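Notes for anyone installing or forking the Gronow alarm bridge. It reads door, window and motion sensors from a Gurnitz panel and republishes them to a local broker, so that alerts can be handled without the vendor's cloud account.

# gronow-bridge

Status: in daily use, small changes only. Maintained by Cirilo Ocampo. The packet parser was written by Llinos Ifans and lives in its own module.

## What it does

- Listens to the serial port on the panel's expansion header
- Decodes sensor events (open, closed, motion, tamper, low battery)
- Publishes each event as a retained JSON message
- Forwards selected events as push messages through any HTTP endpoint

It does not arm or disarm the panel. The header is treated as read-only, and pull requests that add write support will be closed.

## Hardware

Tested with the Gurnitz wall panel and Fomeck door contacts. Other contacts on the same radio band will usually show up, but their battery field may be wrong. The bridge runs on any small Linux board with a 3.3 V serial port. Do not connect a 5 V adapter to the header. It has no level shifting and the panel will not power up again until the board fuse is replaced.

## Install

```
git clone <your fork>
cd gronow-bridge
python3 -m venv .venv
.venv/bin/pip install -r requirements.txt
cp config.sample.toml config.toml
```

Edit `config.toml`, then start the bridge in the foreground once before setting up the service:

```
.venv/bin/python -m gronow --config config.toml --verbose
```

Open and close a door. A line for each change should be printed. If there is only noise, swap the receive and ground wires and check again.

## Configuration

| Key | Default | Meaning |
|---|---|---|
| `serial.port` | `/dev/ttyS0` | Port wired to the panel header |
| `broker.host` | `localhost` | Address of the message broker |
| `event.debounce_ms` | `2000` | Repeats of the same state inside this window are dropped |
| `event.max_retry` | `5` | Publish attempts before an event is written to disk |
| `zones.file` | `zones.toml` | Names and types for each sensor |
| `notify.url` | empty | Push endpoint. Leave empty to turn push off |

Setting the debounce to zero is allowed. With motion sensors it produces a great deal of traffic and very little extra information.

## Zones

Every sensor reports a numeric ID. Map it to a name in `zones.toml`:

```
[zone.11]
name = "utility room window"
type = "contact"
notify = true
```

Sensors with no entry are published under `unmapped/` and never trigger a push. Motion zones accept a `quiet` setting, which takes a start and end time and holds back push messages between them. Events are still logged during quiet hours.

Zone names may contain spaces. They may not contain `/`, `+` or `#`, which the broker reserves. 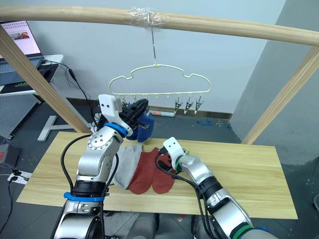 *Socks and a cloud-shaped hanger under the drying frame.*

Contacts on windows that are often left tilted should use `type = "contact_slow"`. This waits for the state to hold before publishing and prevents a run of open and closed messages on windy days.

## Message format

```
{
 "zone": 11,
 "name": "utility room window",
 "state": "open",
 "tamper": false,
 "battery": "ok"
}
```

`battery` is `ok`, `low` or `unknown`. There is no percentage, as the contacts do not send one. Time stamps are added by the broker client, so keep the board's clock in sync.

## Known problems

- After a power cut the panel sends its full sensor table twice. The second copy is ignored, but it appears in the verbose log.
- Tamper events from the siren box are decoded as zone 0.
- Panels sold under the Rindthorpe label use the same case with a different header pinout. They are not supported.
- The disk queue is replayed in order, but push messages for replayed events are not sent.

## Upgrading

Stop the service, pull, reinstall the requirements and run `python -m gronow --check`. Releases before October used `sensors.toml` in place of `zones.toml`. The old file is no longer read. Rename it and change each `[sensor.N]` heading to `[zone.N]`.

## Reporting a fault

Attach the verbose log, the panel firmware version and the relevant part of `zones.toml`. Remove your notify URL first. Logs without a firmware version are hard to use, as the tamper byte moved between versions.

## License

MIT. See `LICENSE`. The parser test captures are included under the same terms.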